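Open Day at the Matoušek Canteen Kitchen, Ornstead
July 2018
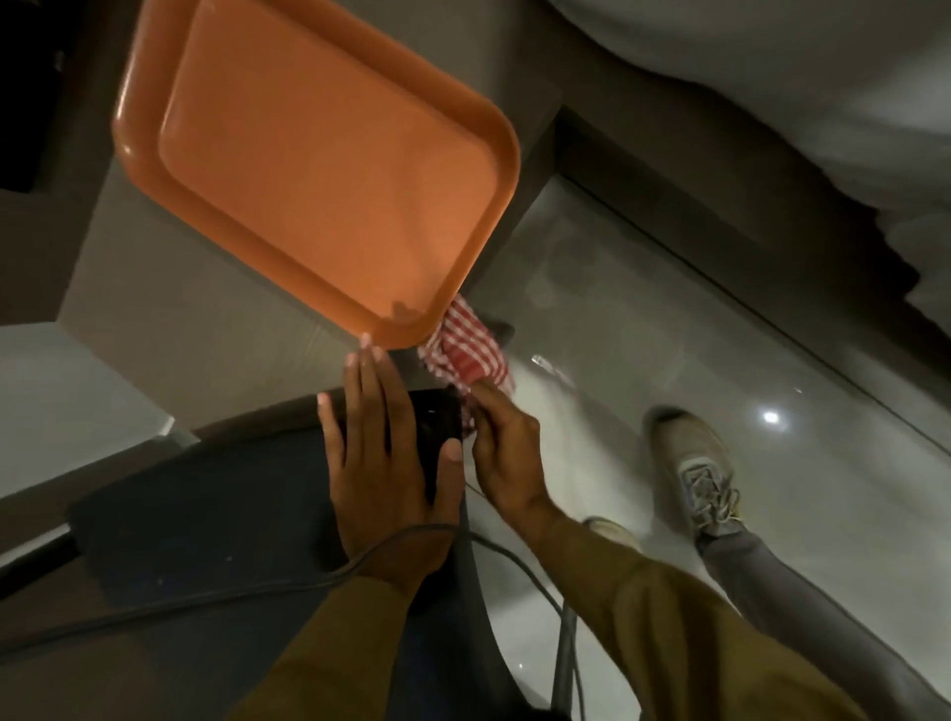
Jamshid Parsa
Member and visit reporter

Our group was received at the side door at ten, and the kitchen manager gave us hair nets. They cook lunch for 73 people, mostly from the office upstairs. I liked the soup corner best. The lentil soup stands for two hours before it is served, and the taste is deeper than I expected. Orange trays are used for the bread. We also asked about the winter menu, but it will be decided only in December. Coffee was free, the cake was not.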